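The job at Ha paid by the finished episode, and an episode was finished when the robot had carried something from one place to another without Da-eun Bae having to say a bad word into the headset. She had six that morning. The target was 20.

"You're teaching it," the man from Wolari had told her in January, "the way you'd teach a child." Da-eun had taught children. None of them had needed their wrists rotated for them with a joystick.

The simulated apartment was called Tumisis, and she had spent more waking hours in it than in her own. Today's task read, in full: GO TO DRESSER. The robot, which was named Zorora on the paperwork and other things during the shift, began the run by turning left when she had pushed right, then drifting up close to the furniture as if it had been asked to guard it.

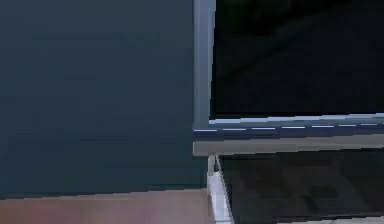
She eased the stick back. There was a lag of a second or so, during which she had learned to look at her coffee.

"Are you stuck?" asked the supervisor's voice in her ear.

"We're thinking," said Da-eun.

"The demonstration shouldn't contain thinking. It'll learn to do that."

She wondered what else it had learned. Last week they had let the new model drive by itself for an afternoon, and it had crossed the room, stopped two steps short of the dresser, and waited there for exactly as long as it takes a person to drink from a mug. Then it went on. It did this on all 74 trials. The engineers called it an emergent planning behavior and wrote it up.

She backed away, swung the view around and found the long brown floor.
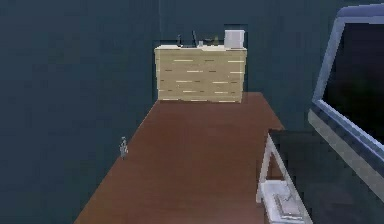

"Clear run," said the supervisor. "Nice and smooth, please."

Da-eun pushed the stick forward. She kept it smooth. She did not look at the coffee, though it was right there — getting cold, as it had every morning since they wrote up the paper. Two steps short of the dresser, out of pure loyalty, she stopped and took a sip.

"Thinking?" asked the voice.

"Planning," she said, and logged number seven.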